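Notes for the maintenance talk, 13 August 2024
Slot is short, so don't read the slides out. Demo gripper goes around the room while I talk.

## Opening

Hi everybody! So I look after the hand-held grippers at Odport, and I want to spend this talk on one of them, the one we call Flotadley. I'm going to tell you how I set it up in the morning, what I clean, what I glue, and the two repairs I've done so often I could do them in my sleep (and I think I once did, judging by the result).

Ask who here has a finger changing routine written down. Wait for hands. If it's just a few, say "great, you can steal mine."

## Morning setup

I start with the finger before I even plug anything in. I pinch it near the base and wiggle. A tiny bit of give is fine, but if I feel a click, off it comes. The click means the mounting screw has backed out, and if you ignore it, the width reading drifts all day and you go hunting for a software bug that isn't there. I lost most of an afternoon to that back in June, so please learn from me!

Then I open and close it 9 times, slowly, with my ear right up against the body. Yes, it looks silly. You're listening for a scrape. A healthy one just sort of whispers.

Then the zero. Fully closed, hold, save. Fully open, hold, save. If the two numbers don't match yesterday's, I do it over before I start blaming anything.

(Show the slide with the log sheet. Don't explain the columns, they're boring.)

## Cleaning

Okay, the rubber rim. People wipe the finger because it's shiny and you can see the smudges, and they forget the rim around the opening completely. Dust gets packed in there and works its way down to the slide. I use a dry cotton swab first, then one that's a little damp, and I always go around with the gripper pointing down so the crud falls out and not in.

No alcohol on the rubber! I did that for a whole month at the beginning and the rim went chalky and started to crack. Alcohol on the finger is fine on ours.

Slots in the housing get a soft brush. I used to use canned air and all I did was move the dirt somewhere I couldn't reach.

## Repair one: swapping a finger

We swap at around 1,000 grasps if the day has been heavy on hard objects. With soft stuff I've let one go to 2,000 and it still gripped okay, but the tip was rounded and it kept slipping off thin edges.

Steps, fast version:

1. Power off, cable out.
2. Open it all the way by hand.
3. Back the screw out two turns, then pull the finger straight. Don't twist.
4. Brush out the pocket.
5. New finger in, snug the screw, wiggle test.
6. Do the zero again. I forget this one all the time, so I've taped a note inside the lid of the tool case.

Pass out the worn finger and the fresh one here. Let people feel the tips.

## Repair two: the rim

When the rim lifts, I glue it back down. We keep a tube of Bostik in the drawer, and all I'd say is use way less than you want to. A thin line put on with a toothpick. My first try oozed into the opening and I had to scrape it out with a wooden stick, very gently, while swearing. Leave it overnight with the finger open. I know you want to use it after lunch. Don't.

If the rim is torn, I skip the glue and order a new one. Erdem ships them in packs of 2, and I'd keep a pack on the shelf.

## If there's time

Cable strain. Loop it once at the handle and tape the loop. Most of our "dead" grippers were a tired connector, and I now swap the cable first before I open up anything.

Somebody will ask about grease. We put a very small dab on the slide when it scrapes, and never near the rubber.

Leave the last slide up during questions and point at the rim and the base of the finger when people ask where to look.
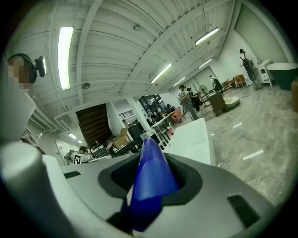 *Last slide: blue finger, black rim, slots in the housing.*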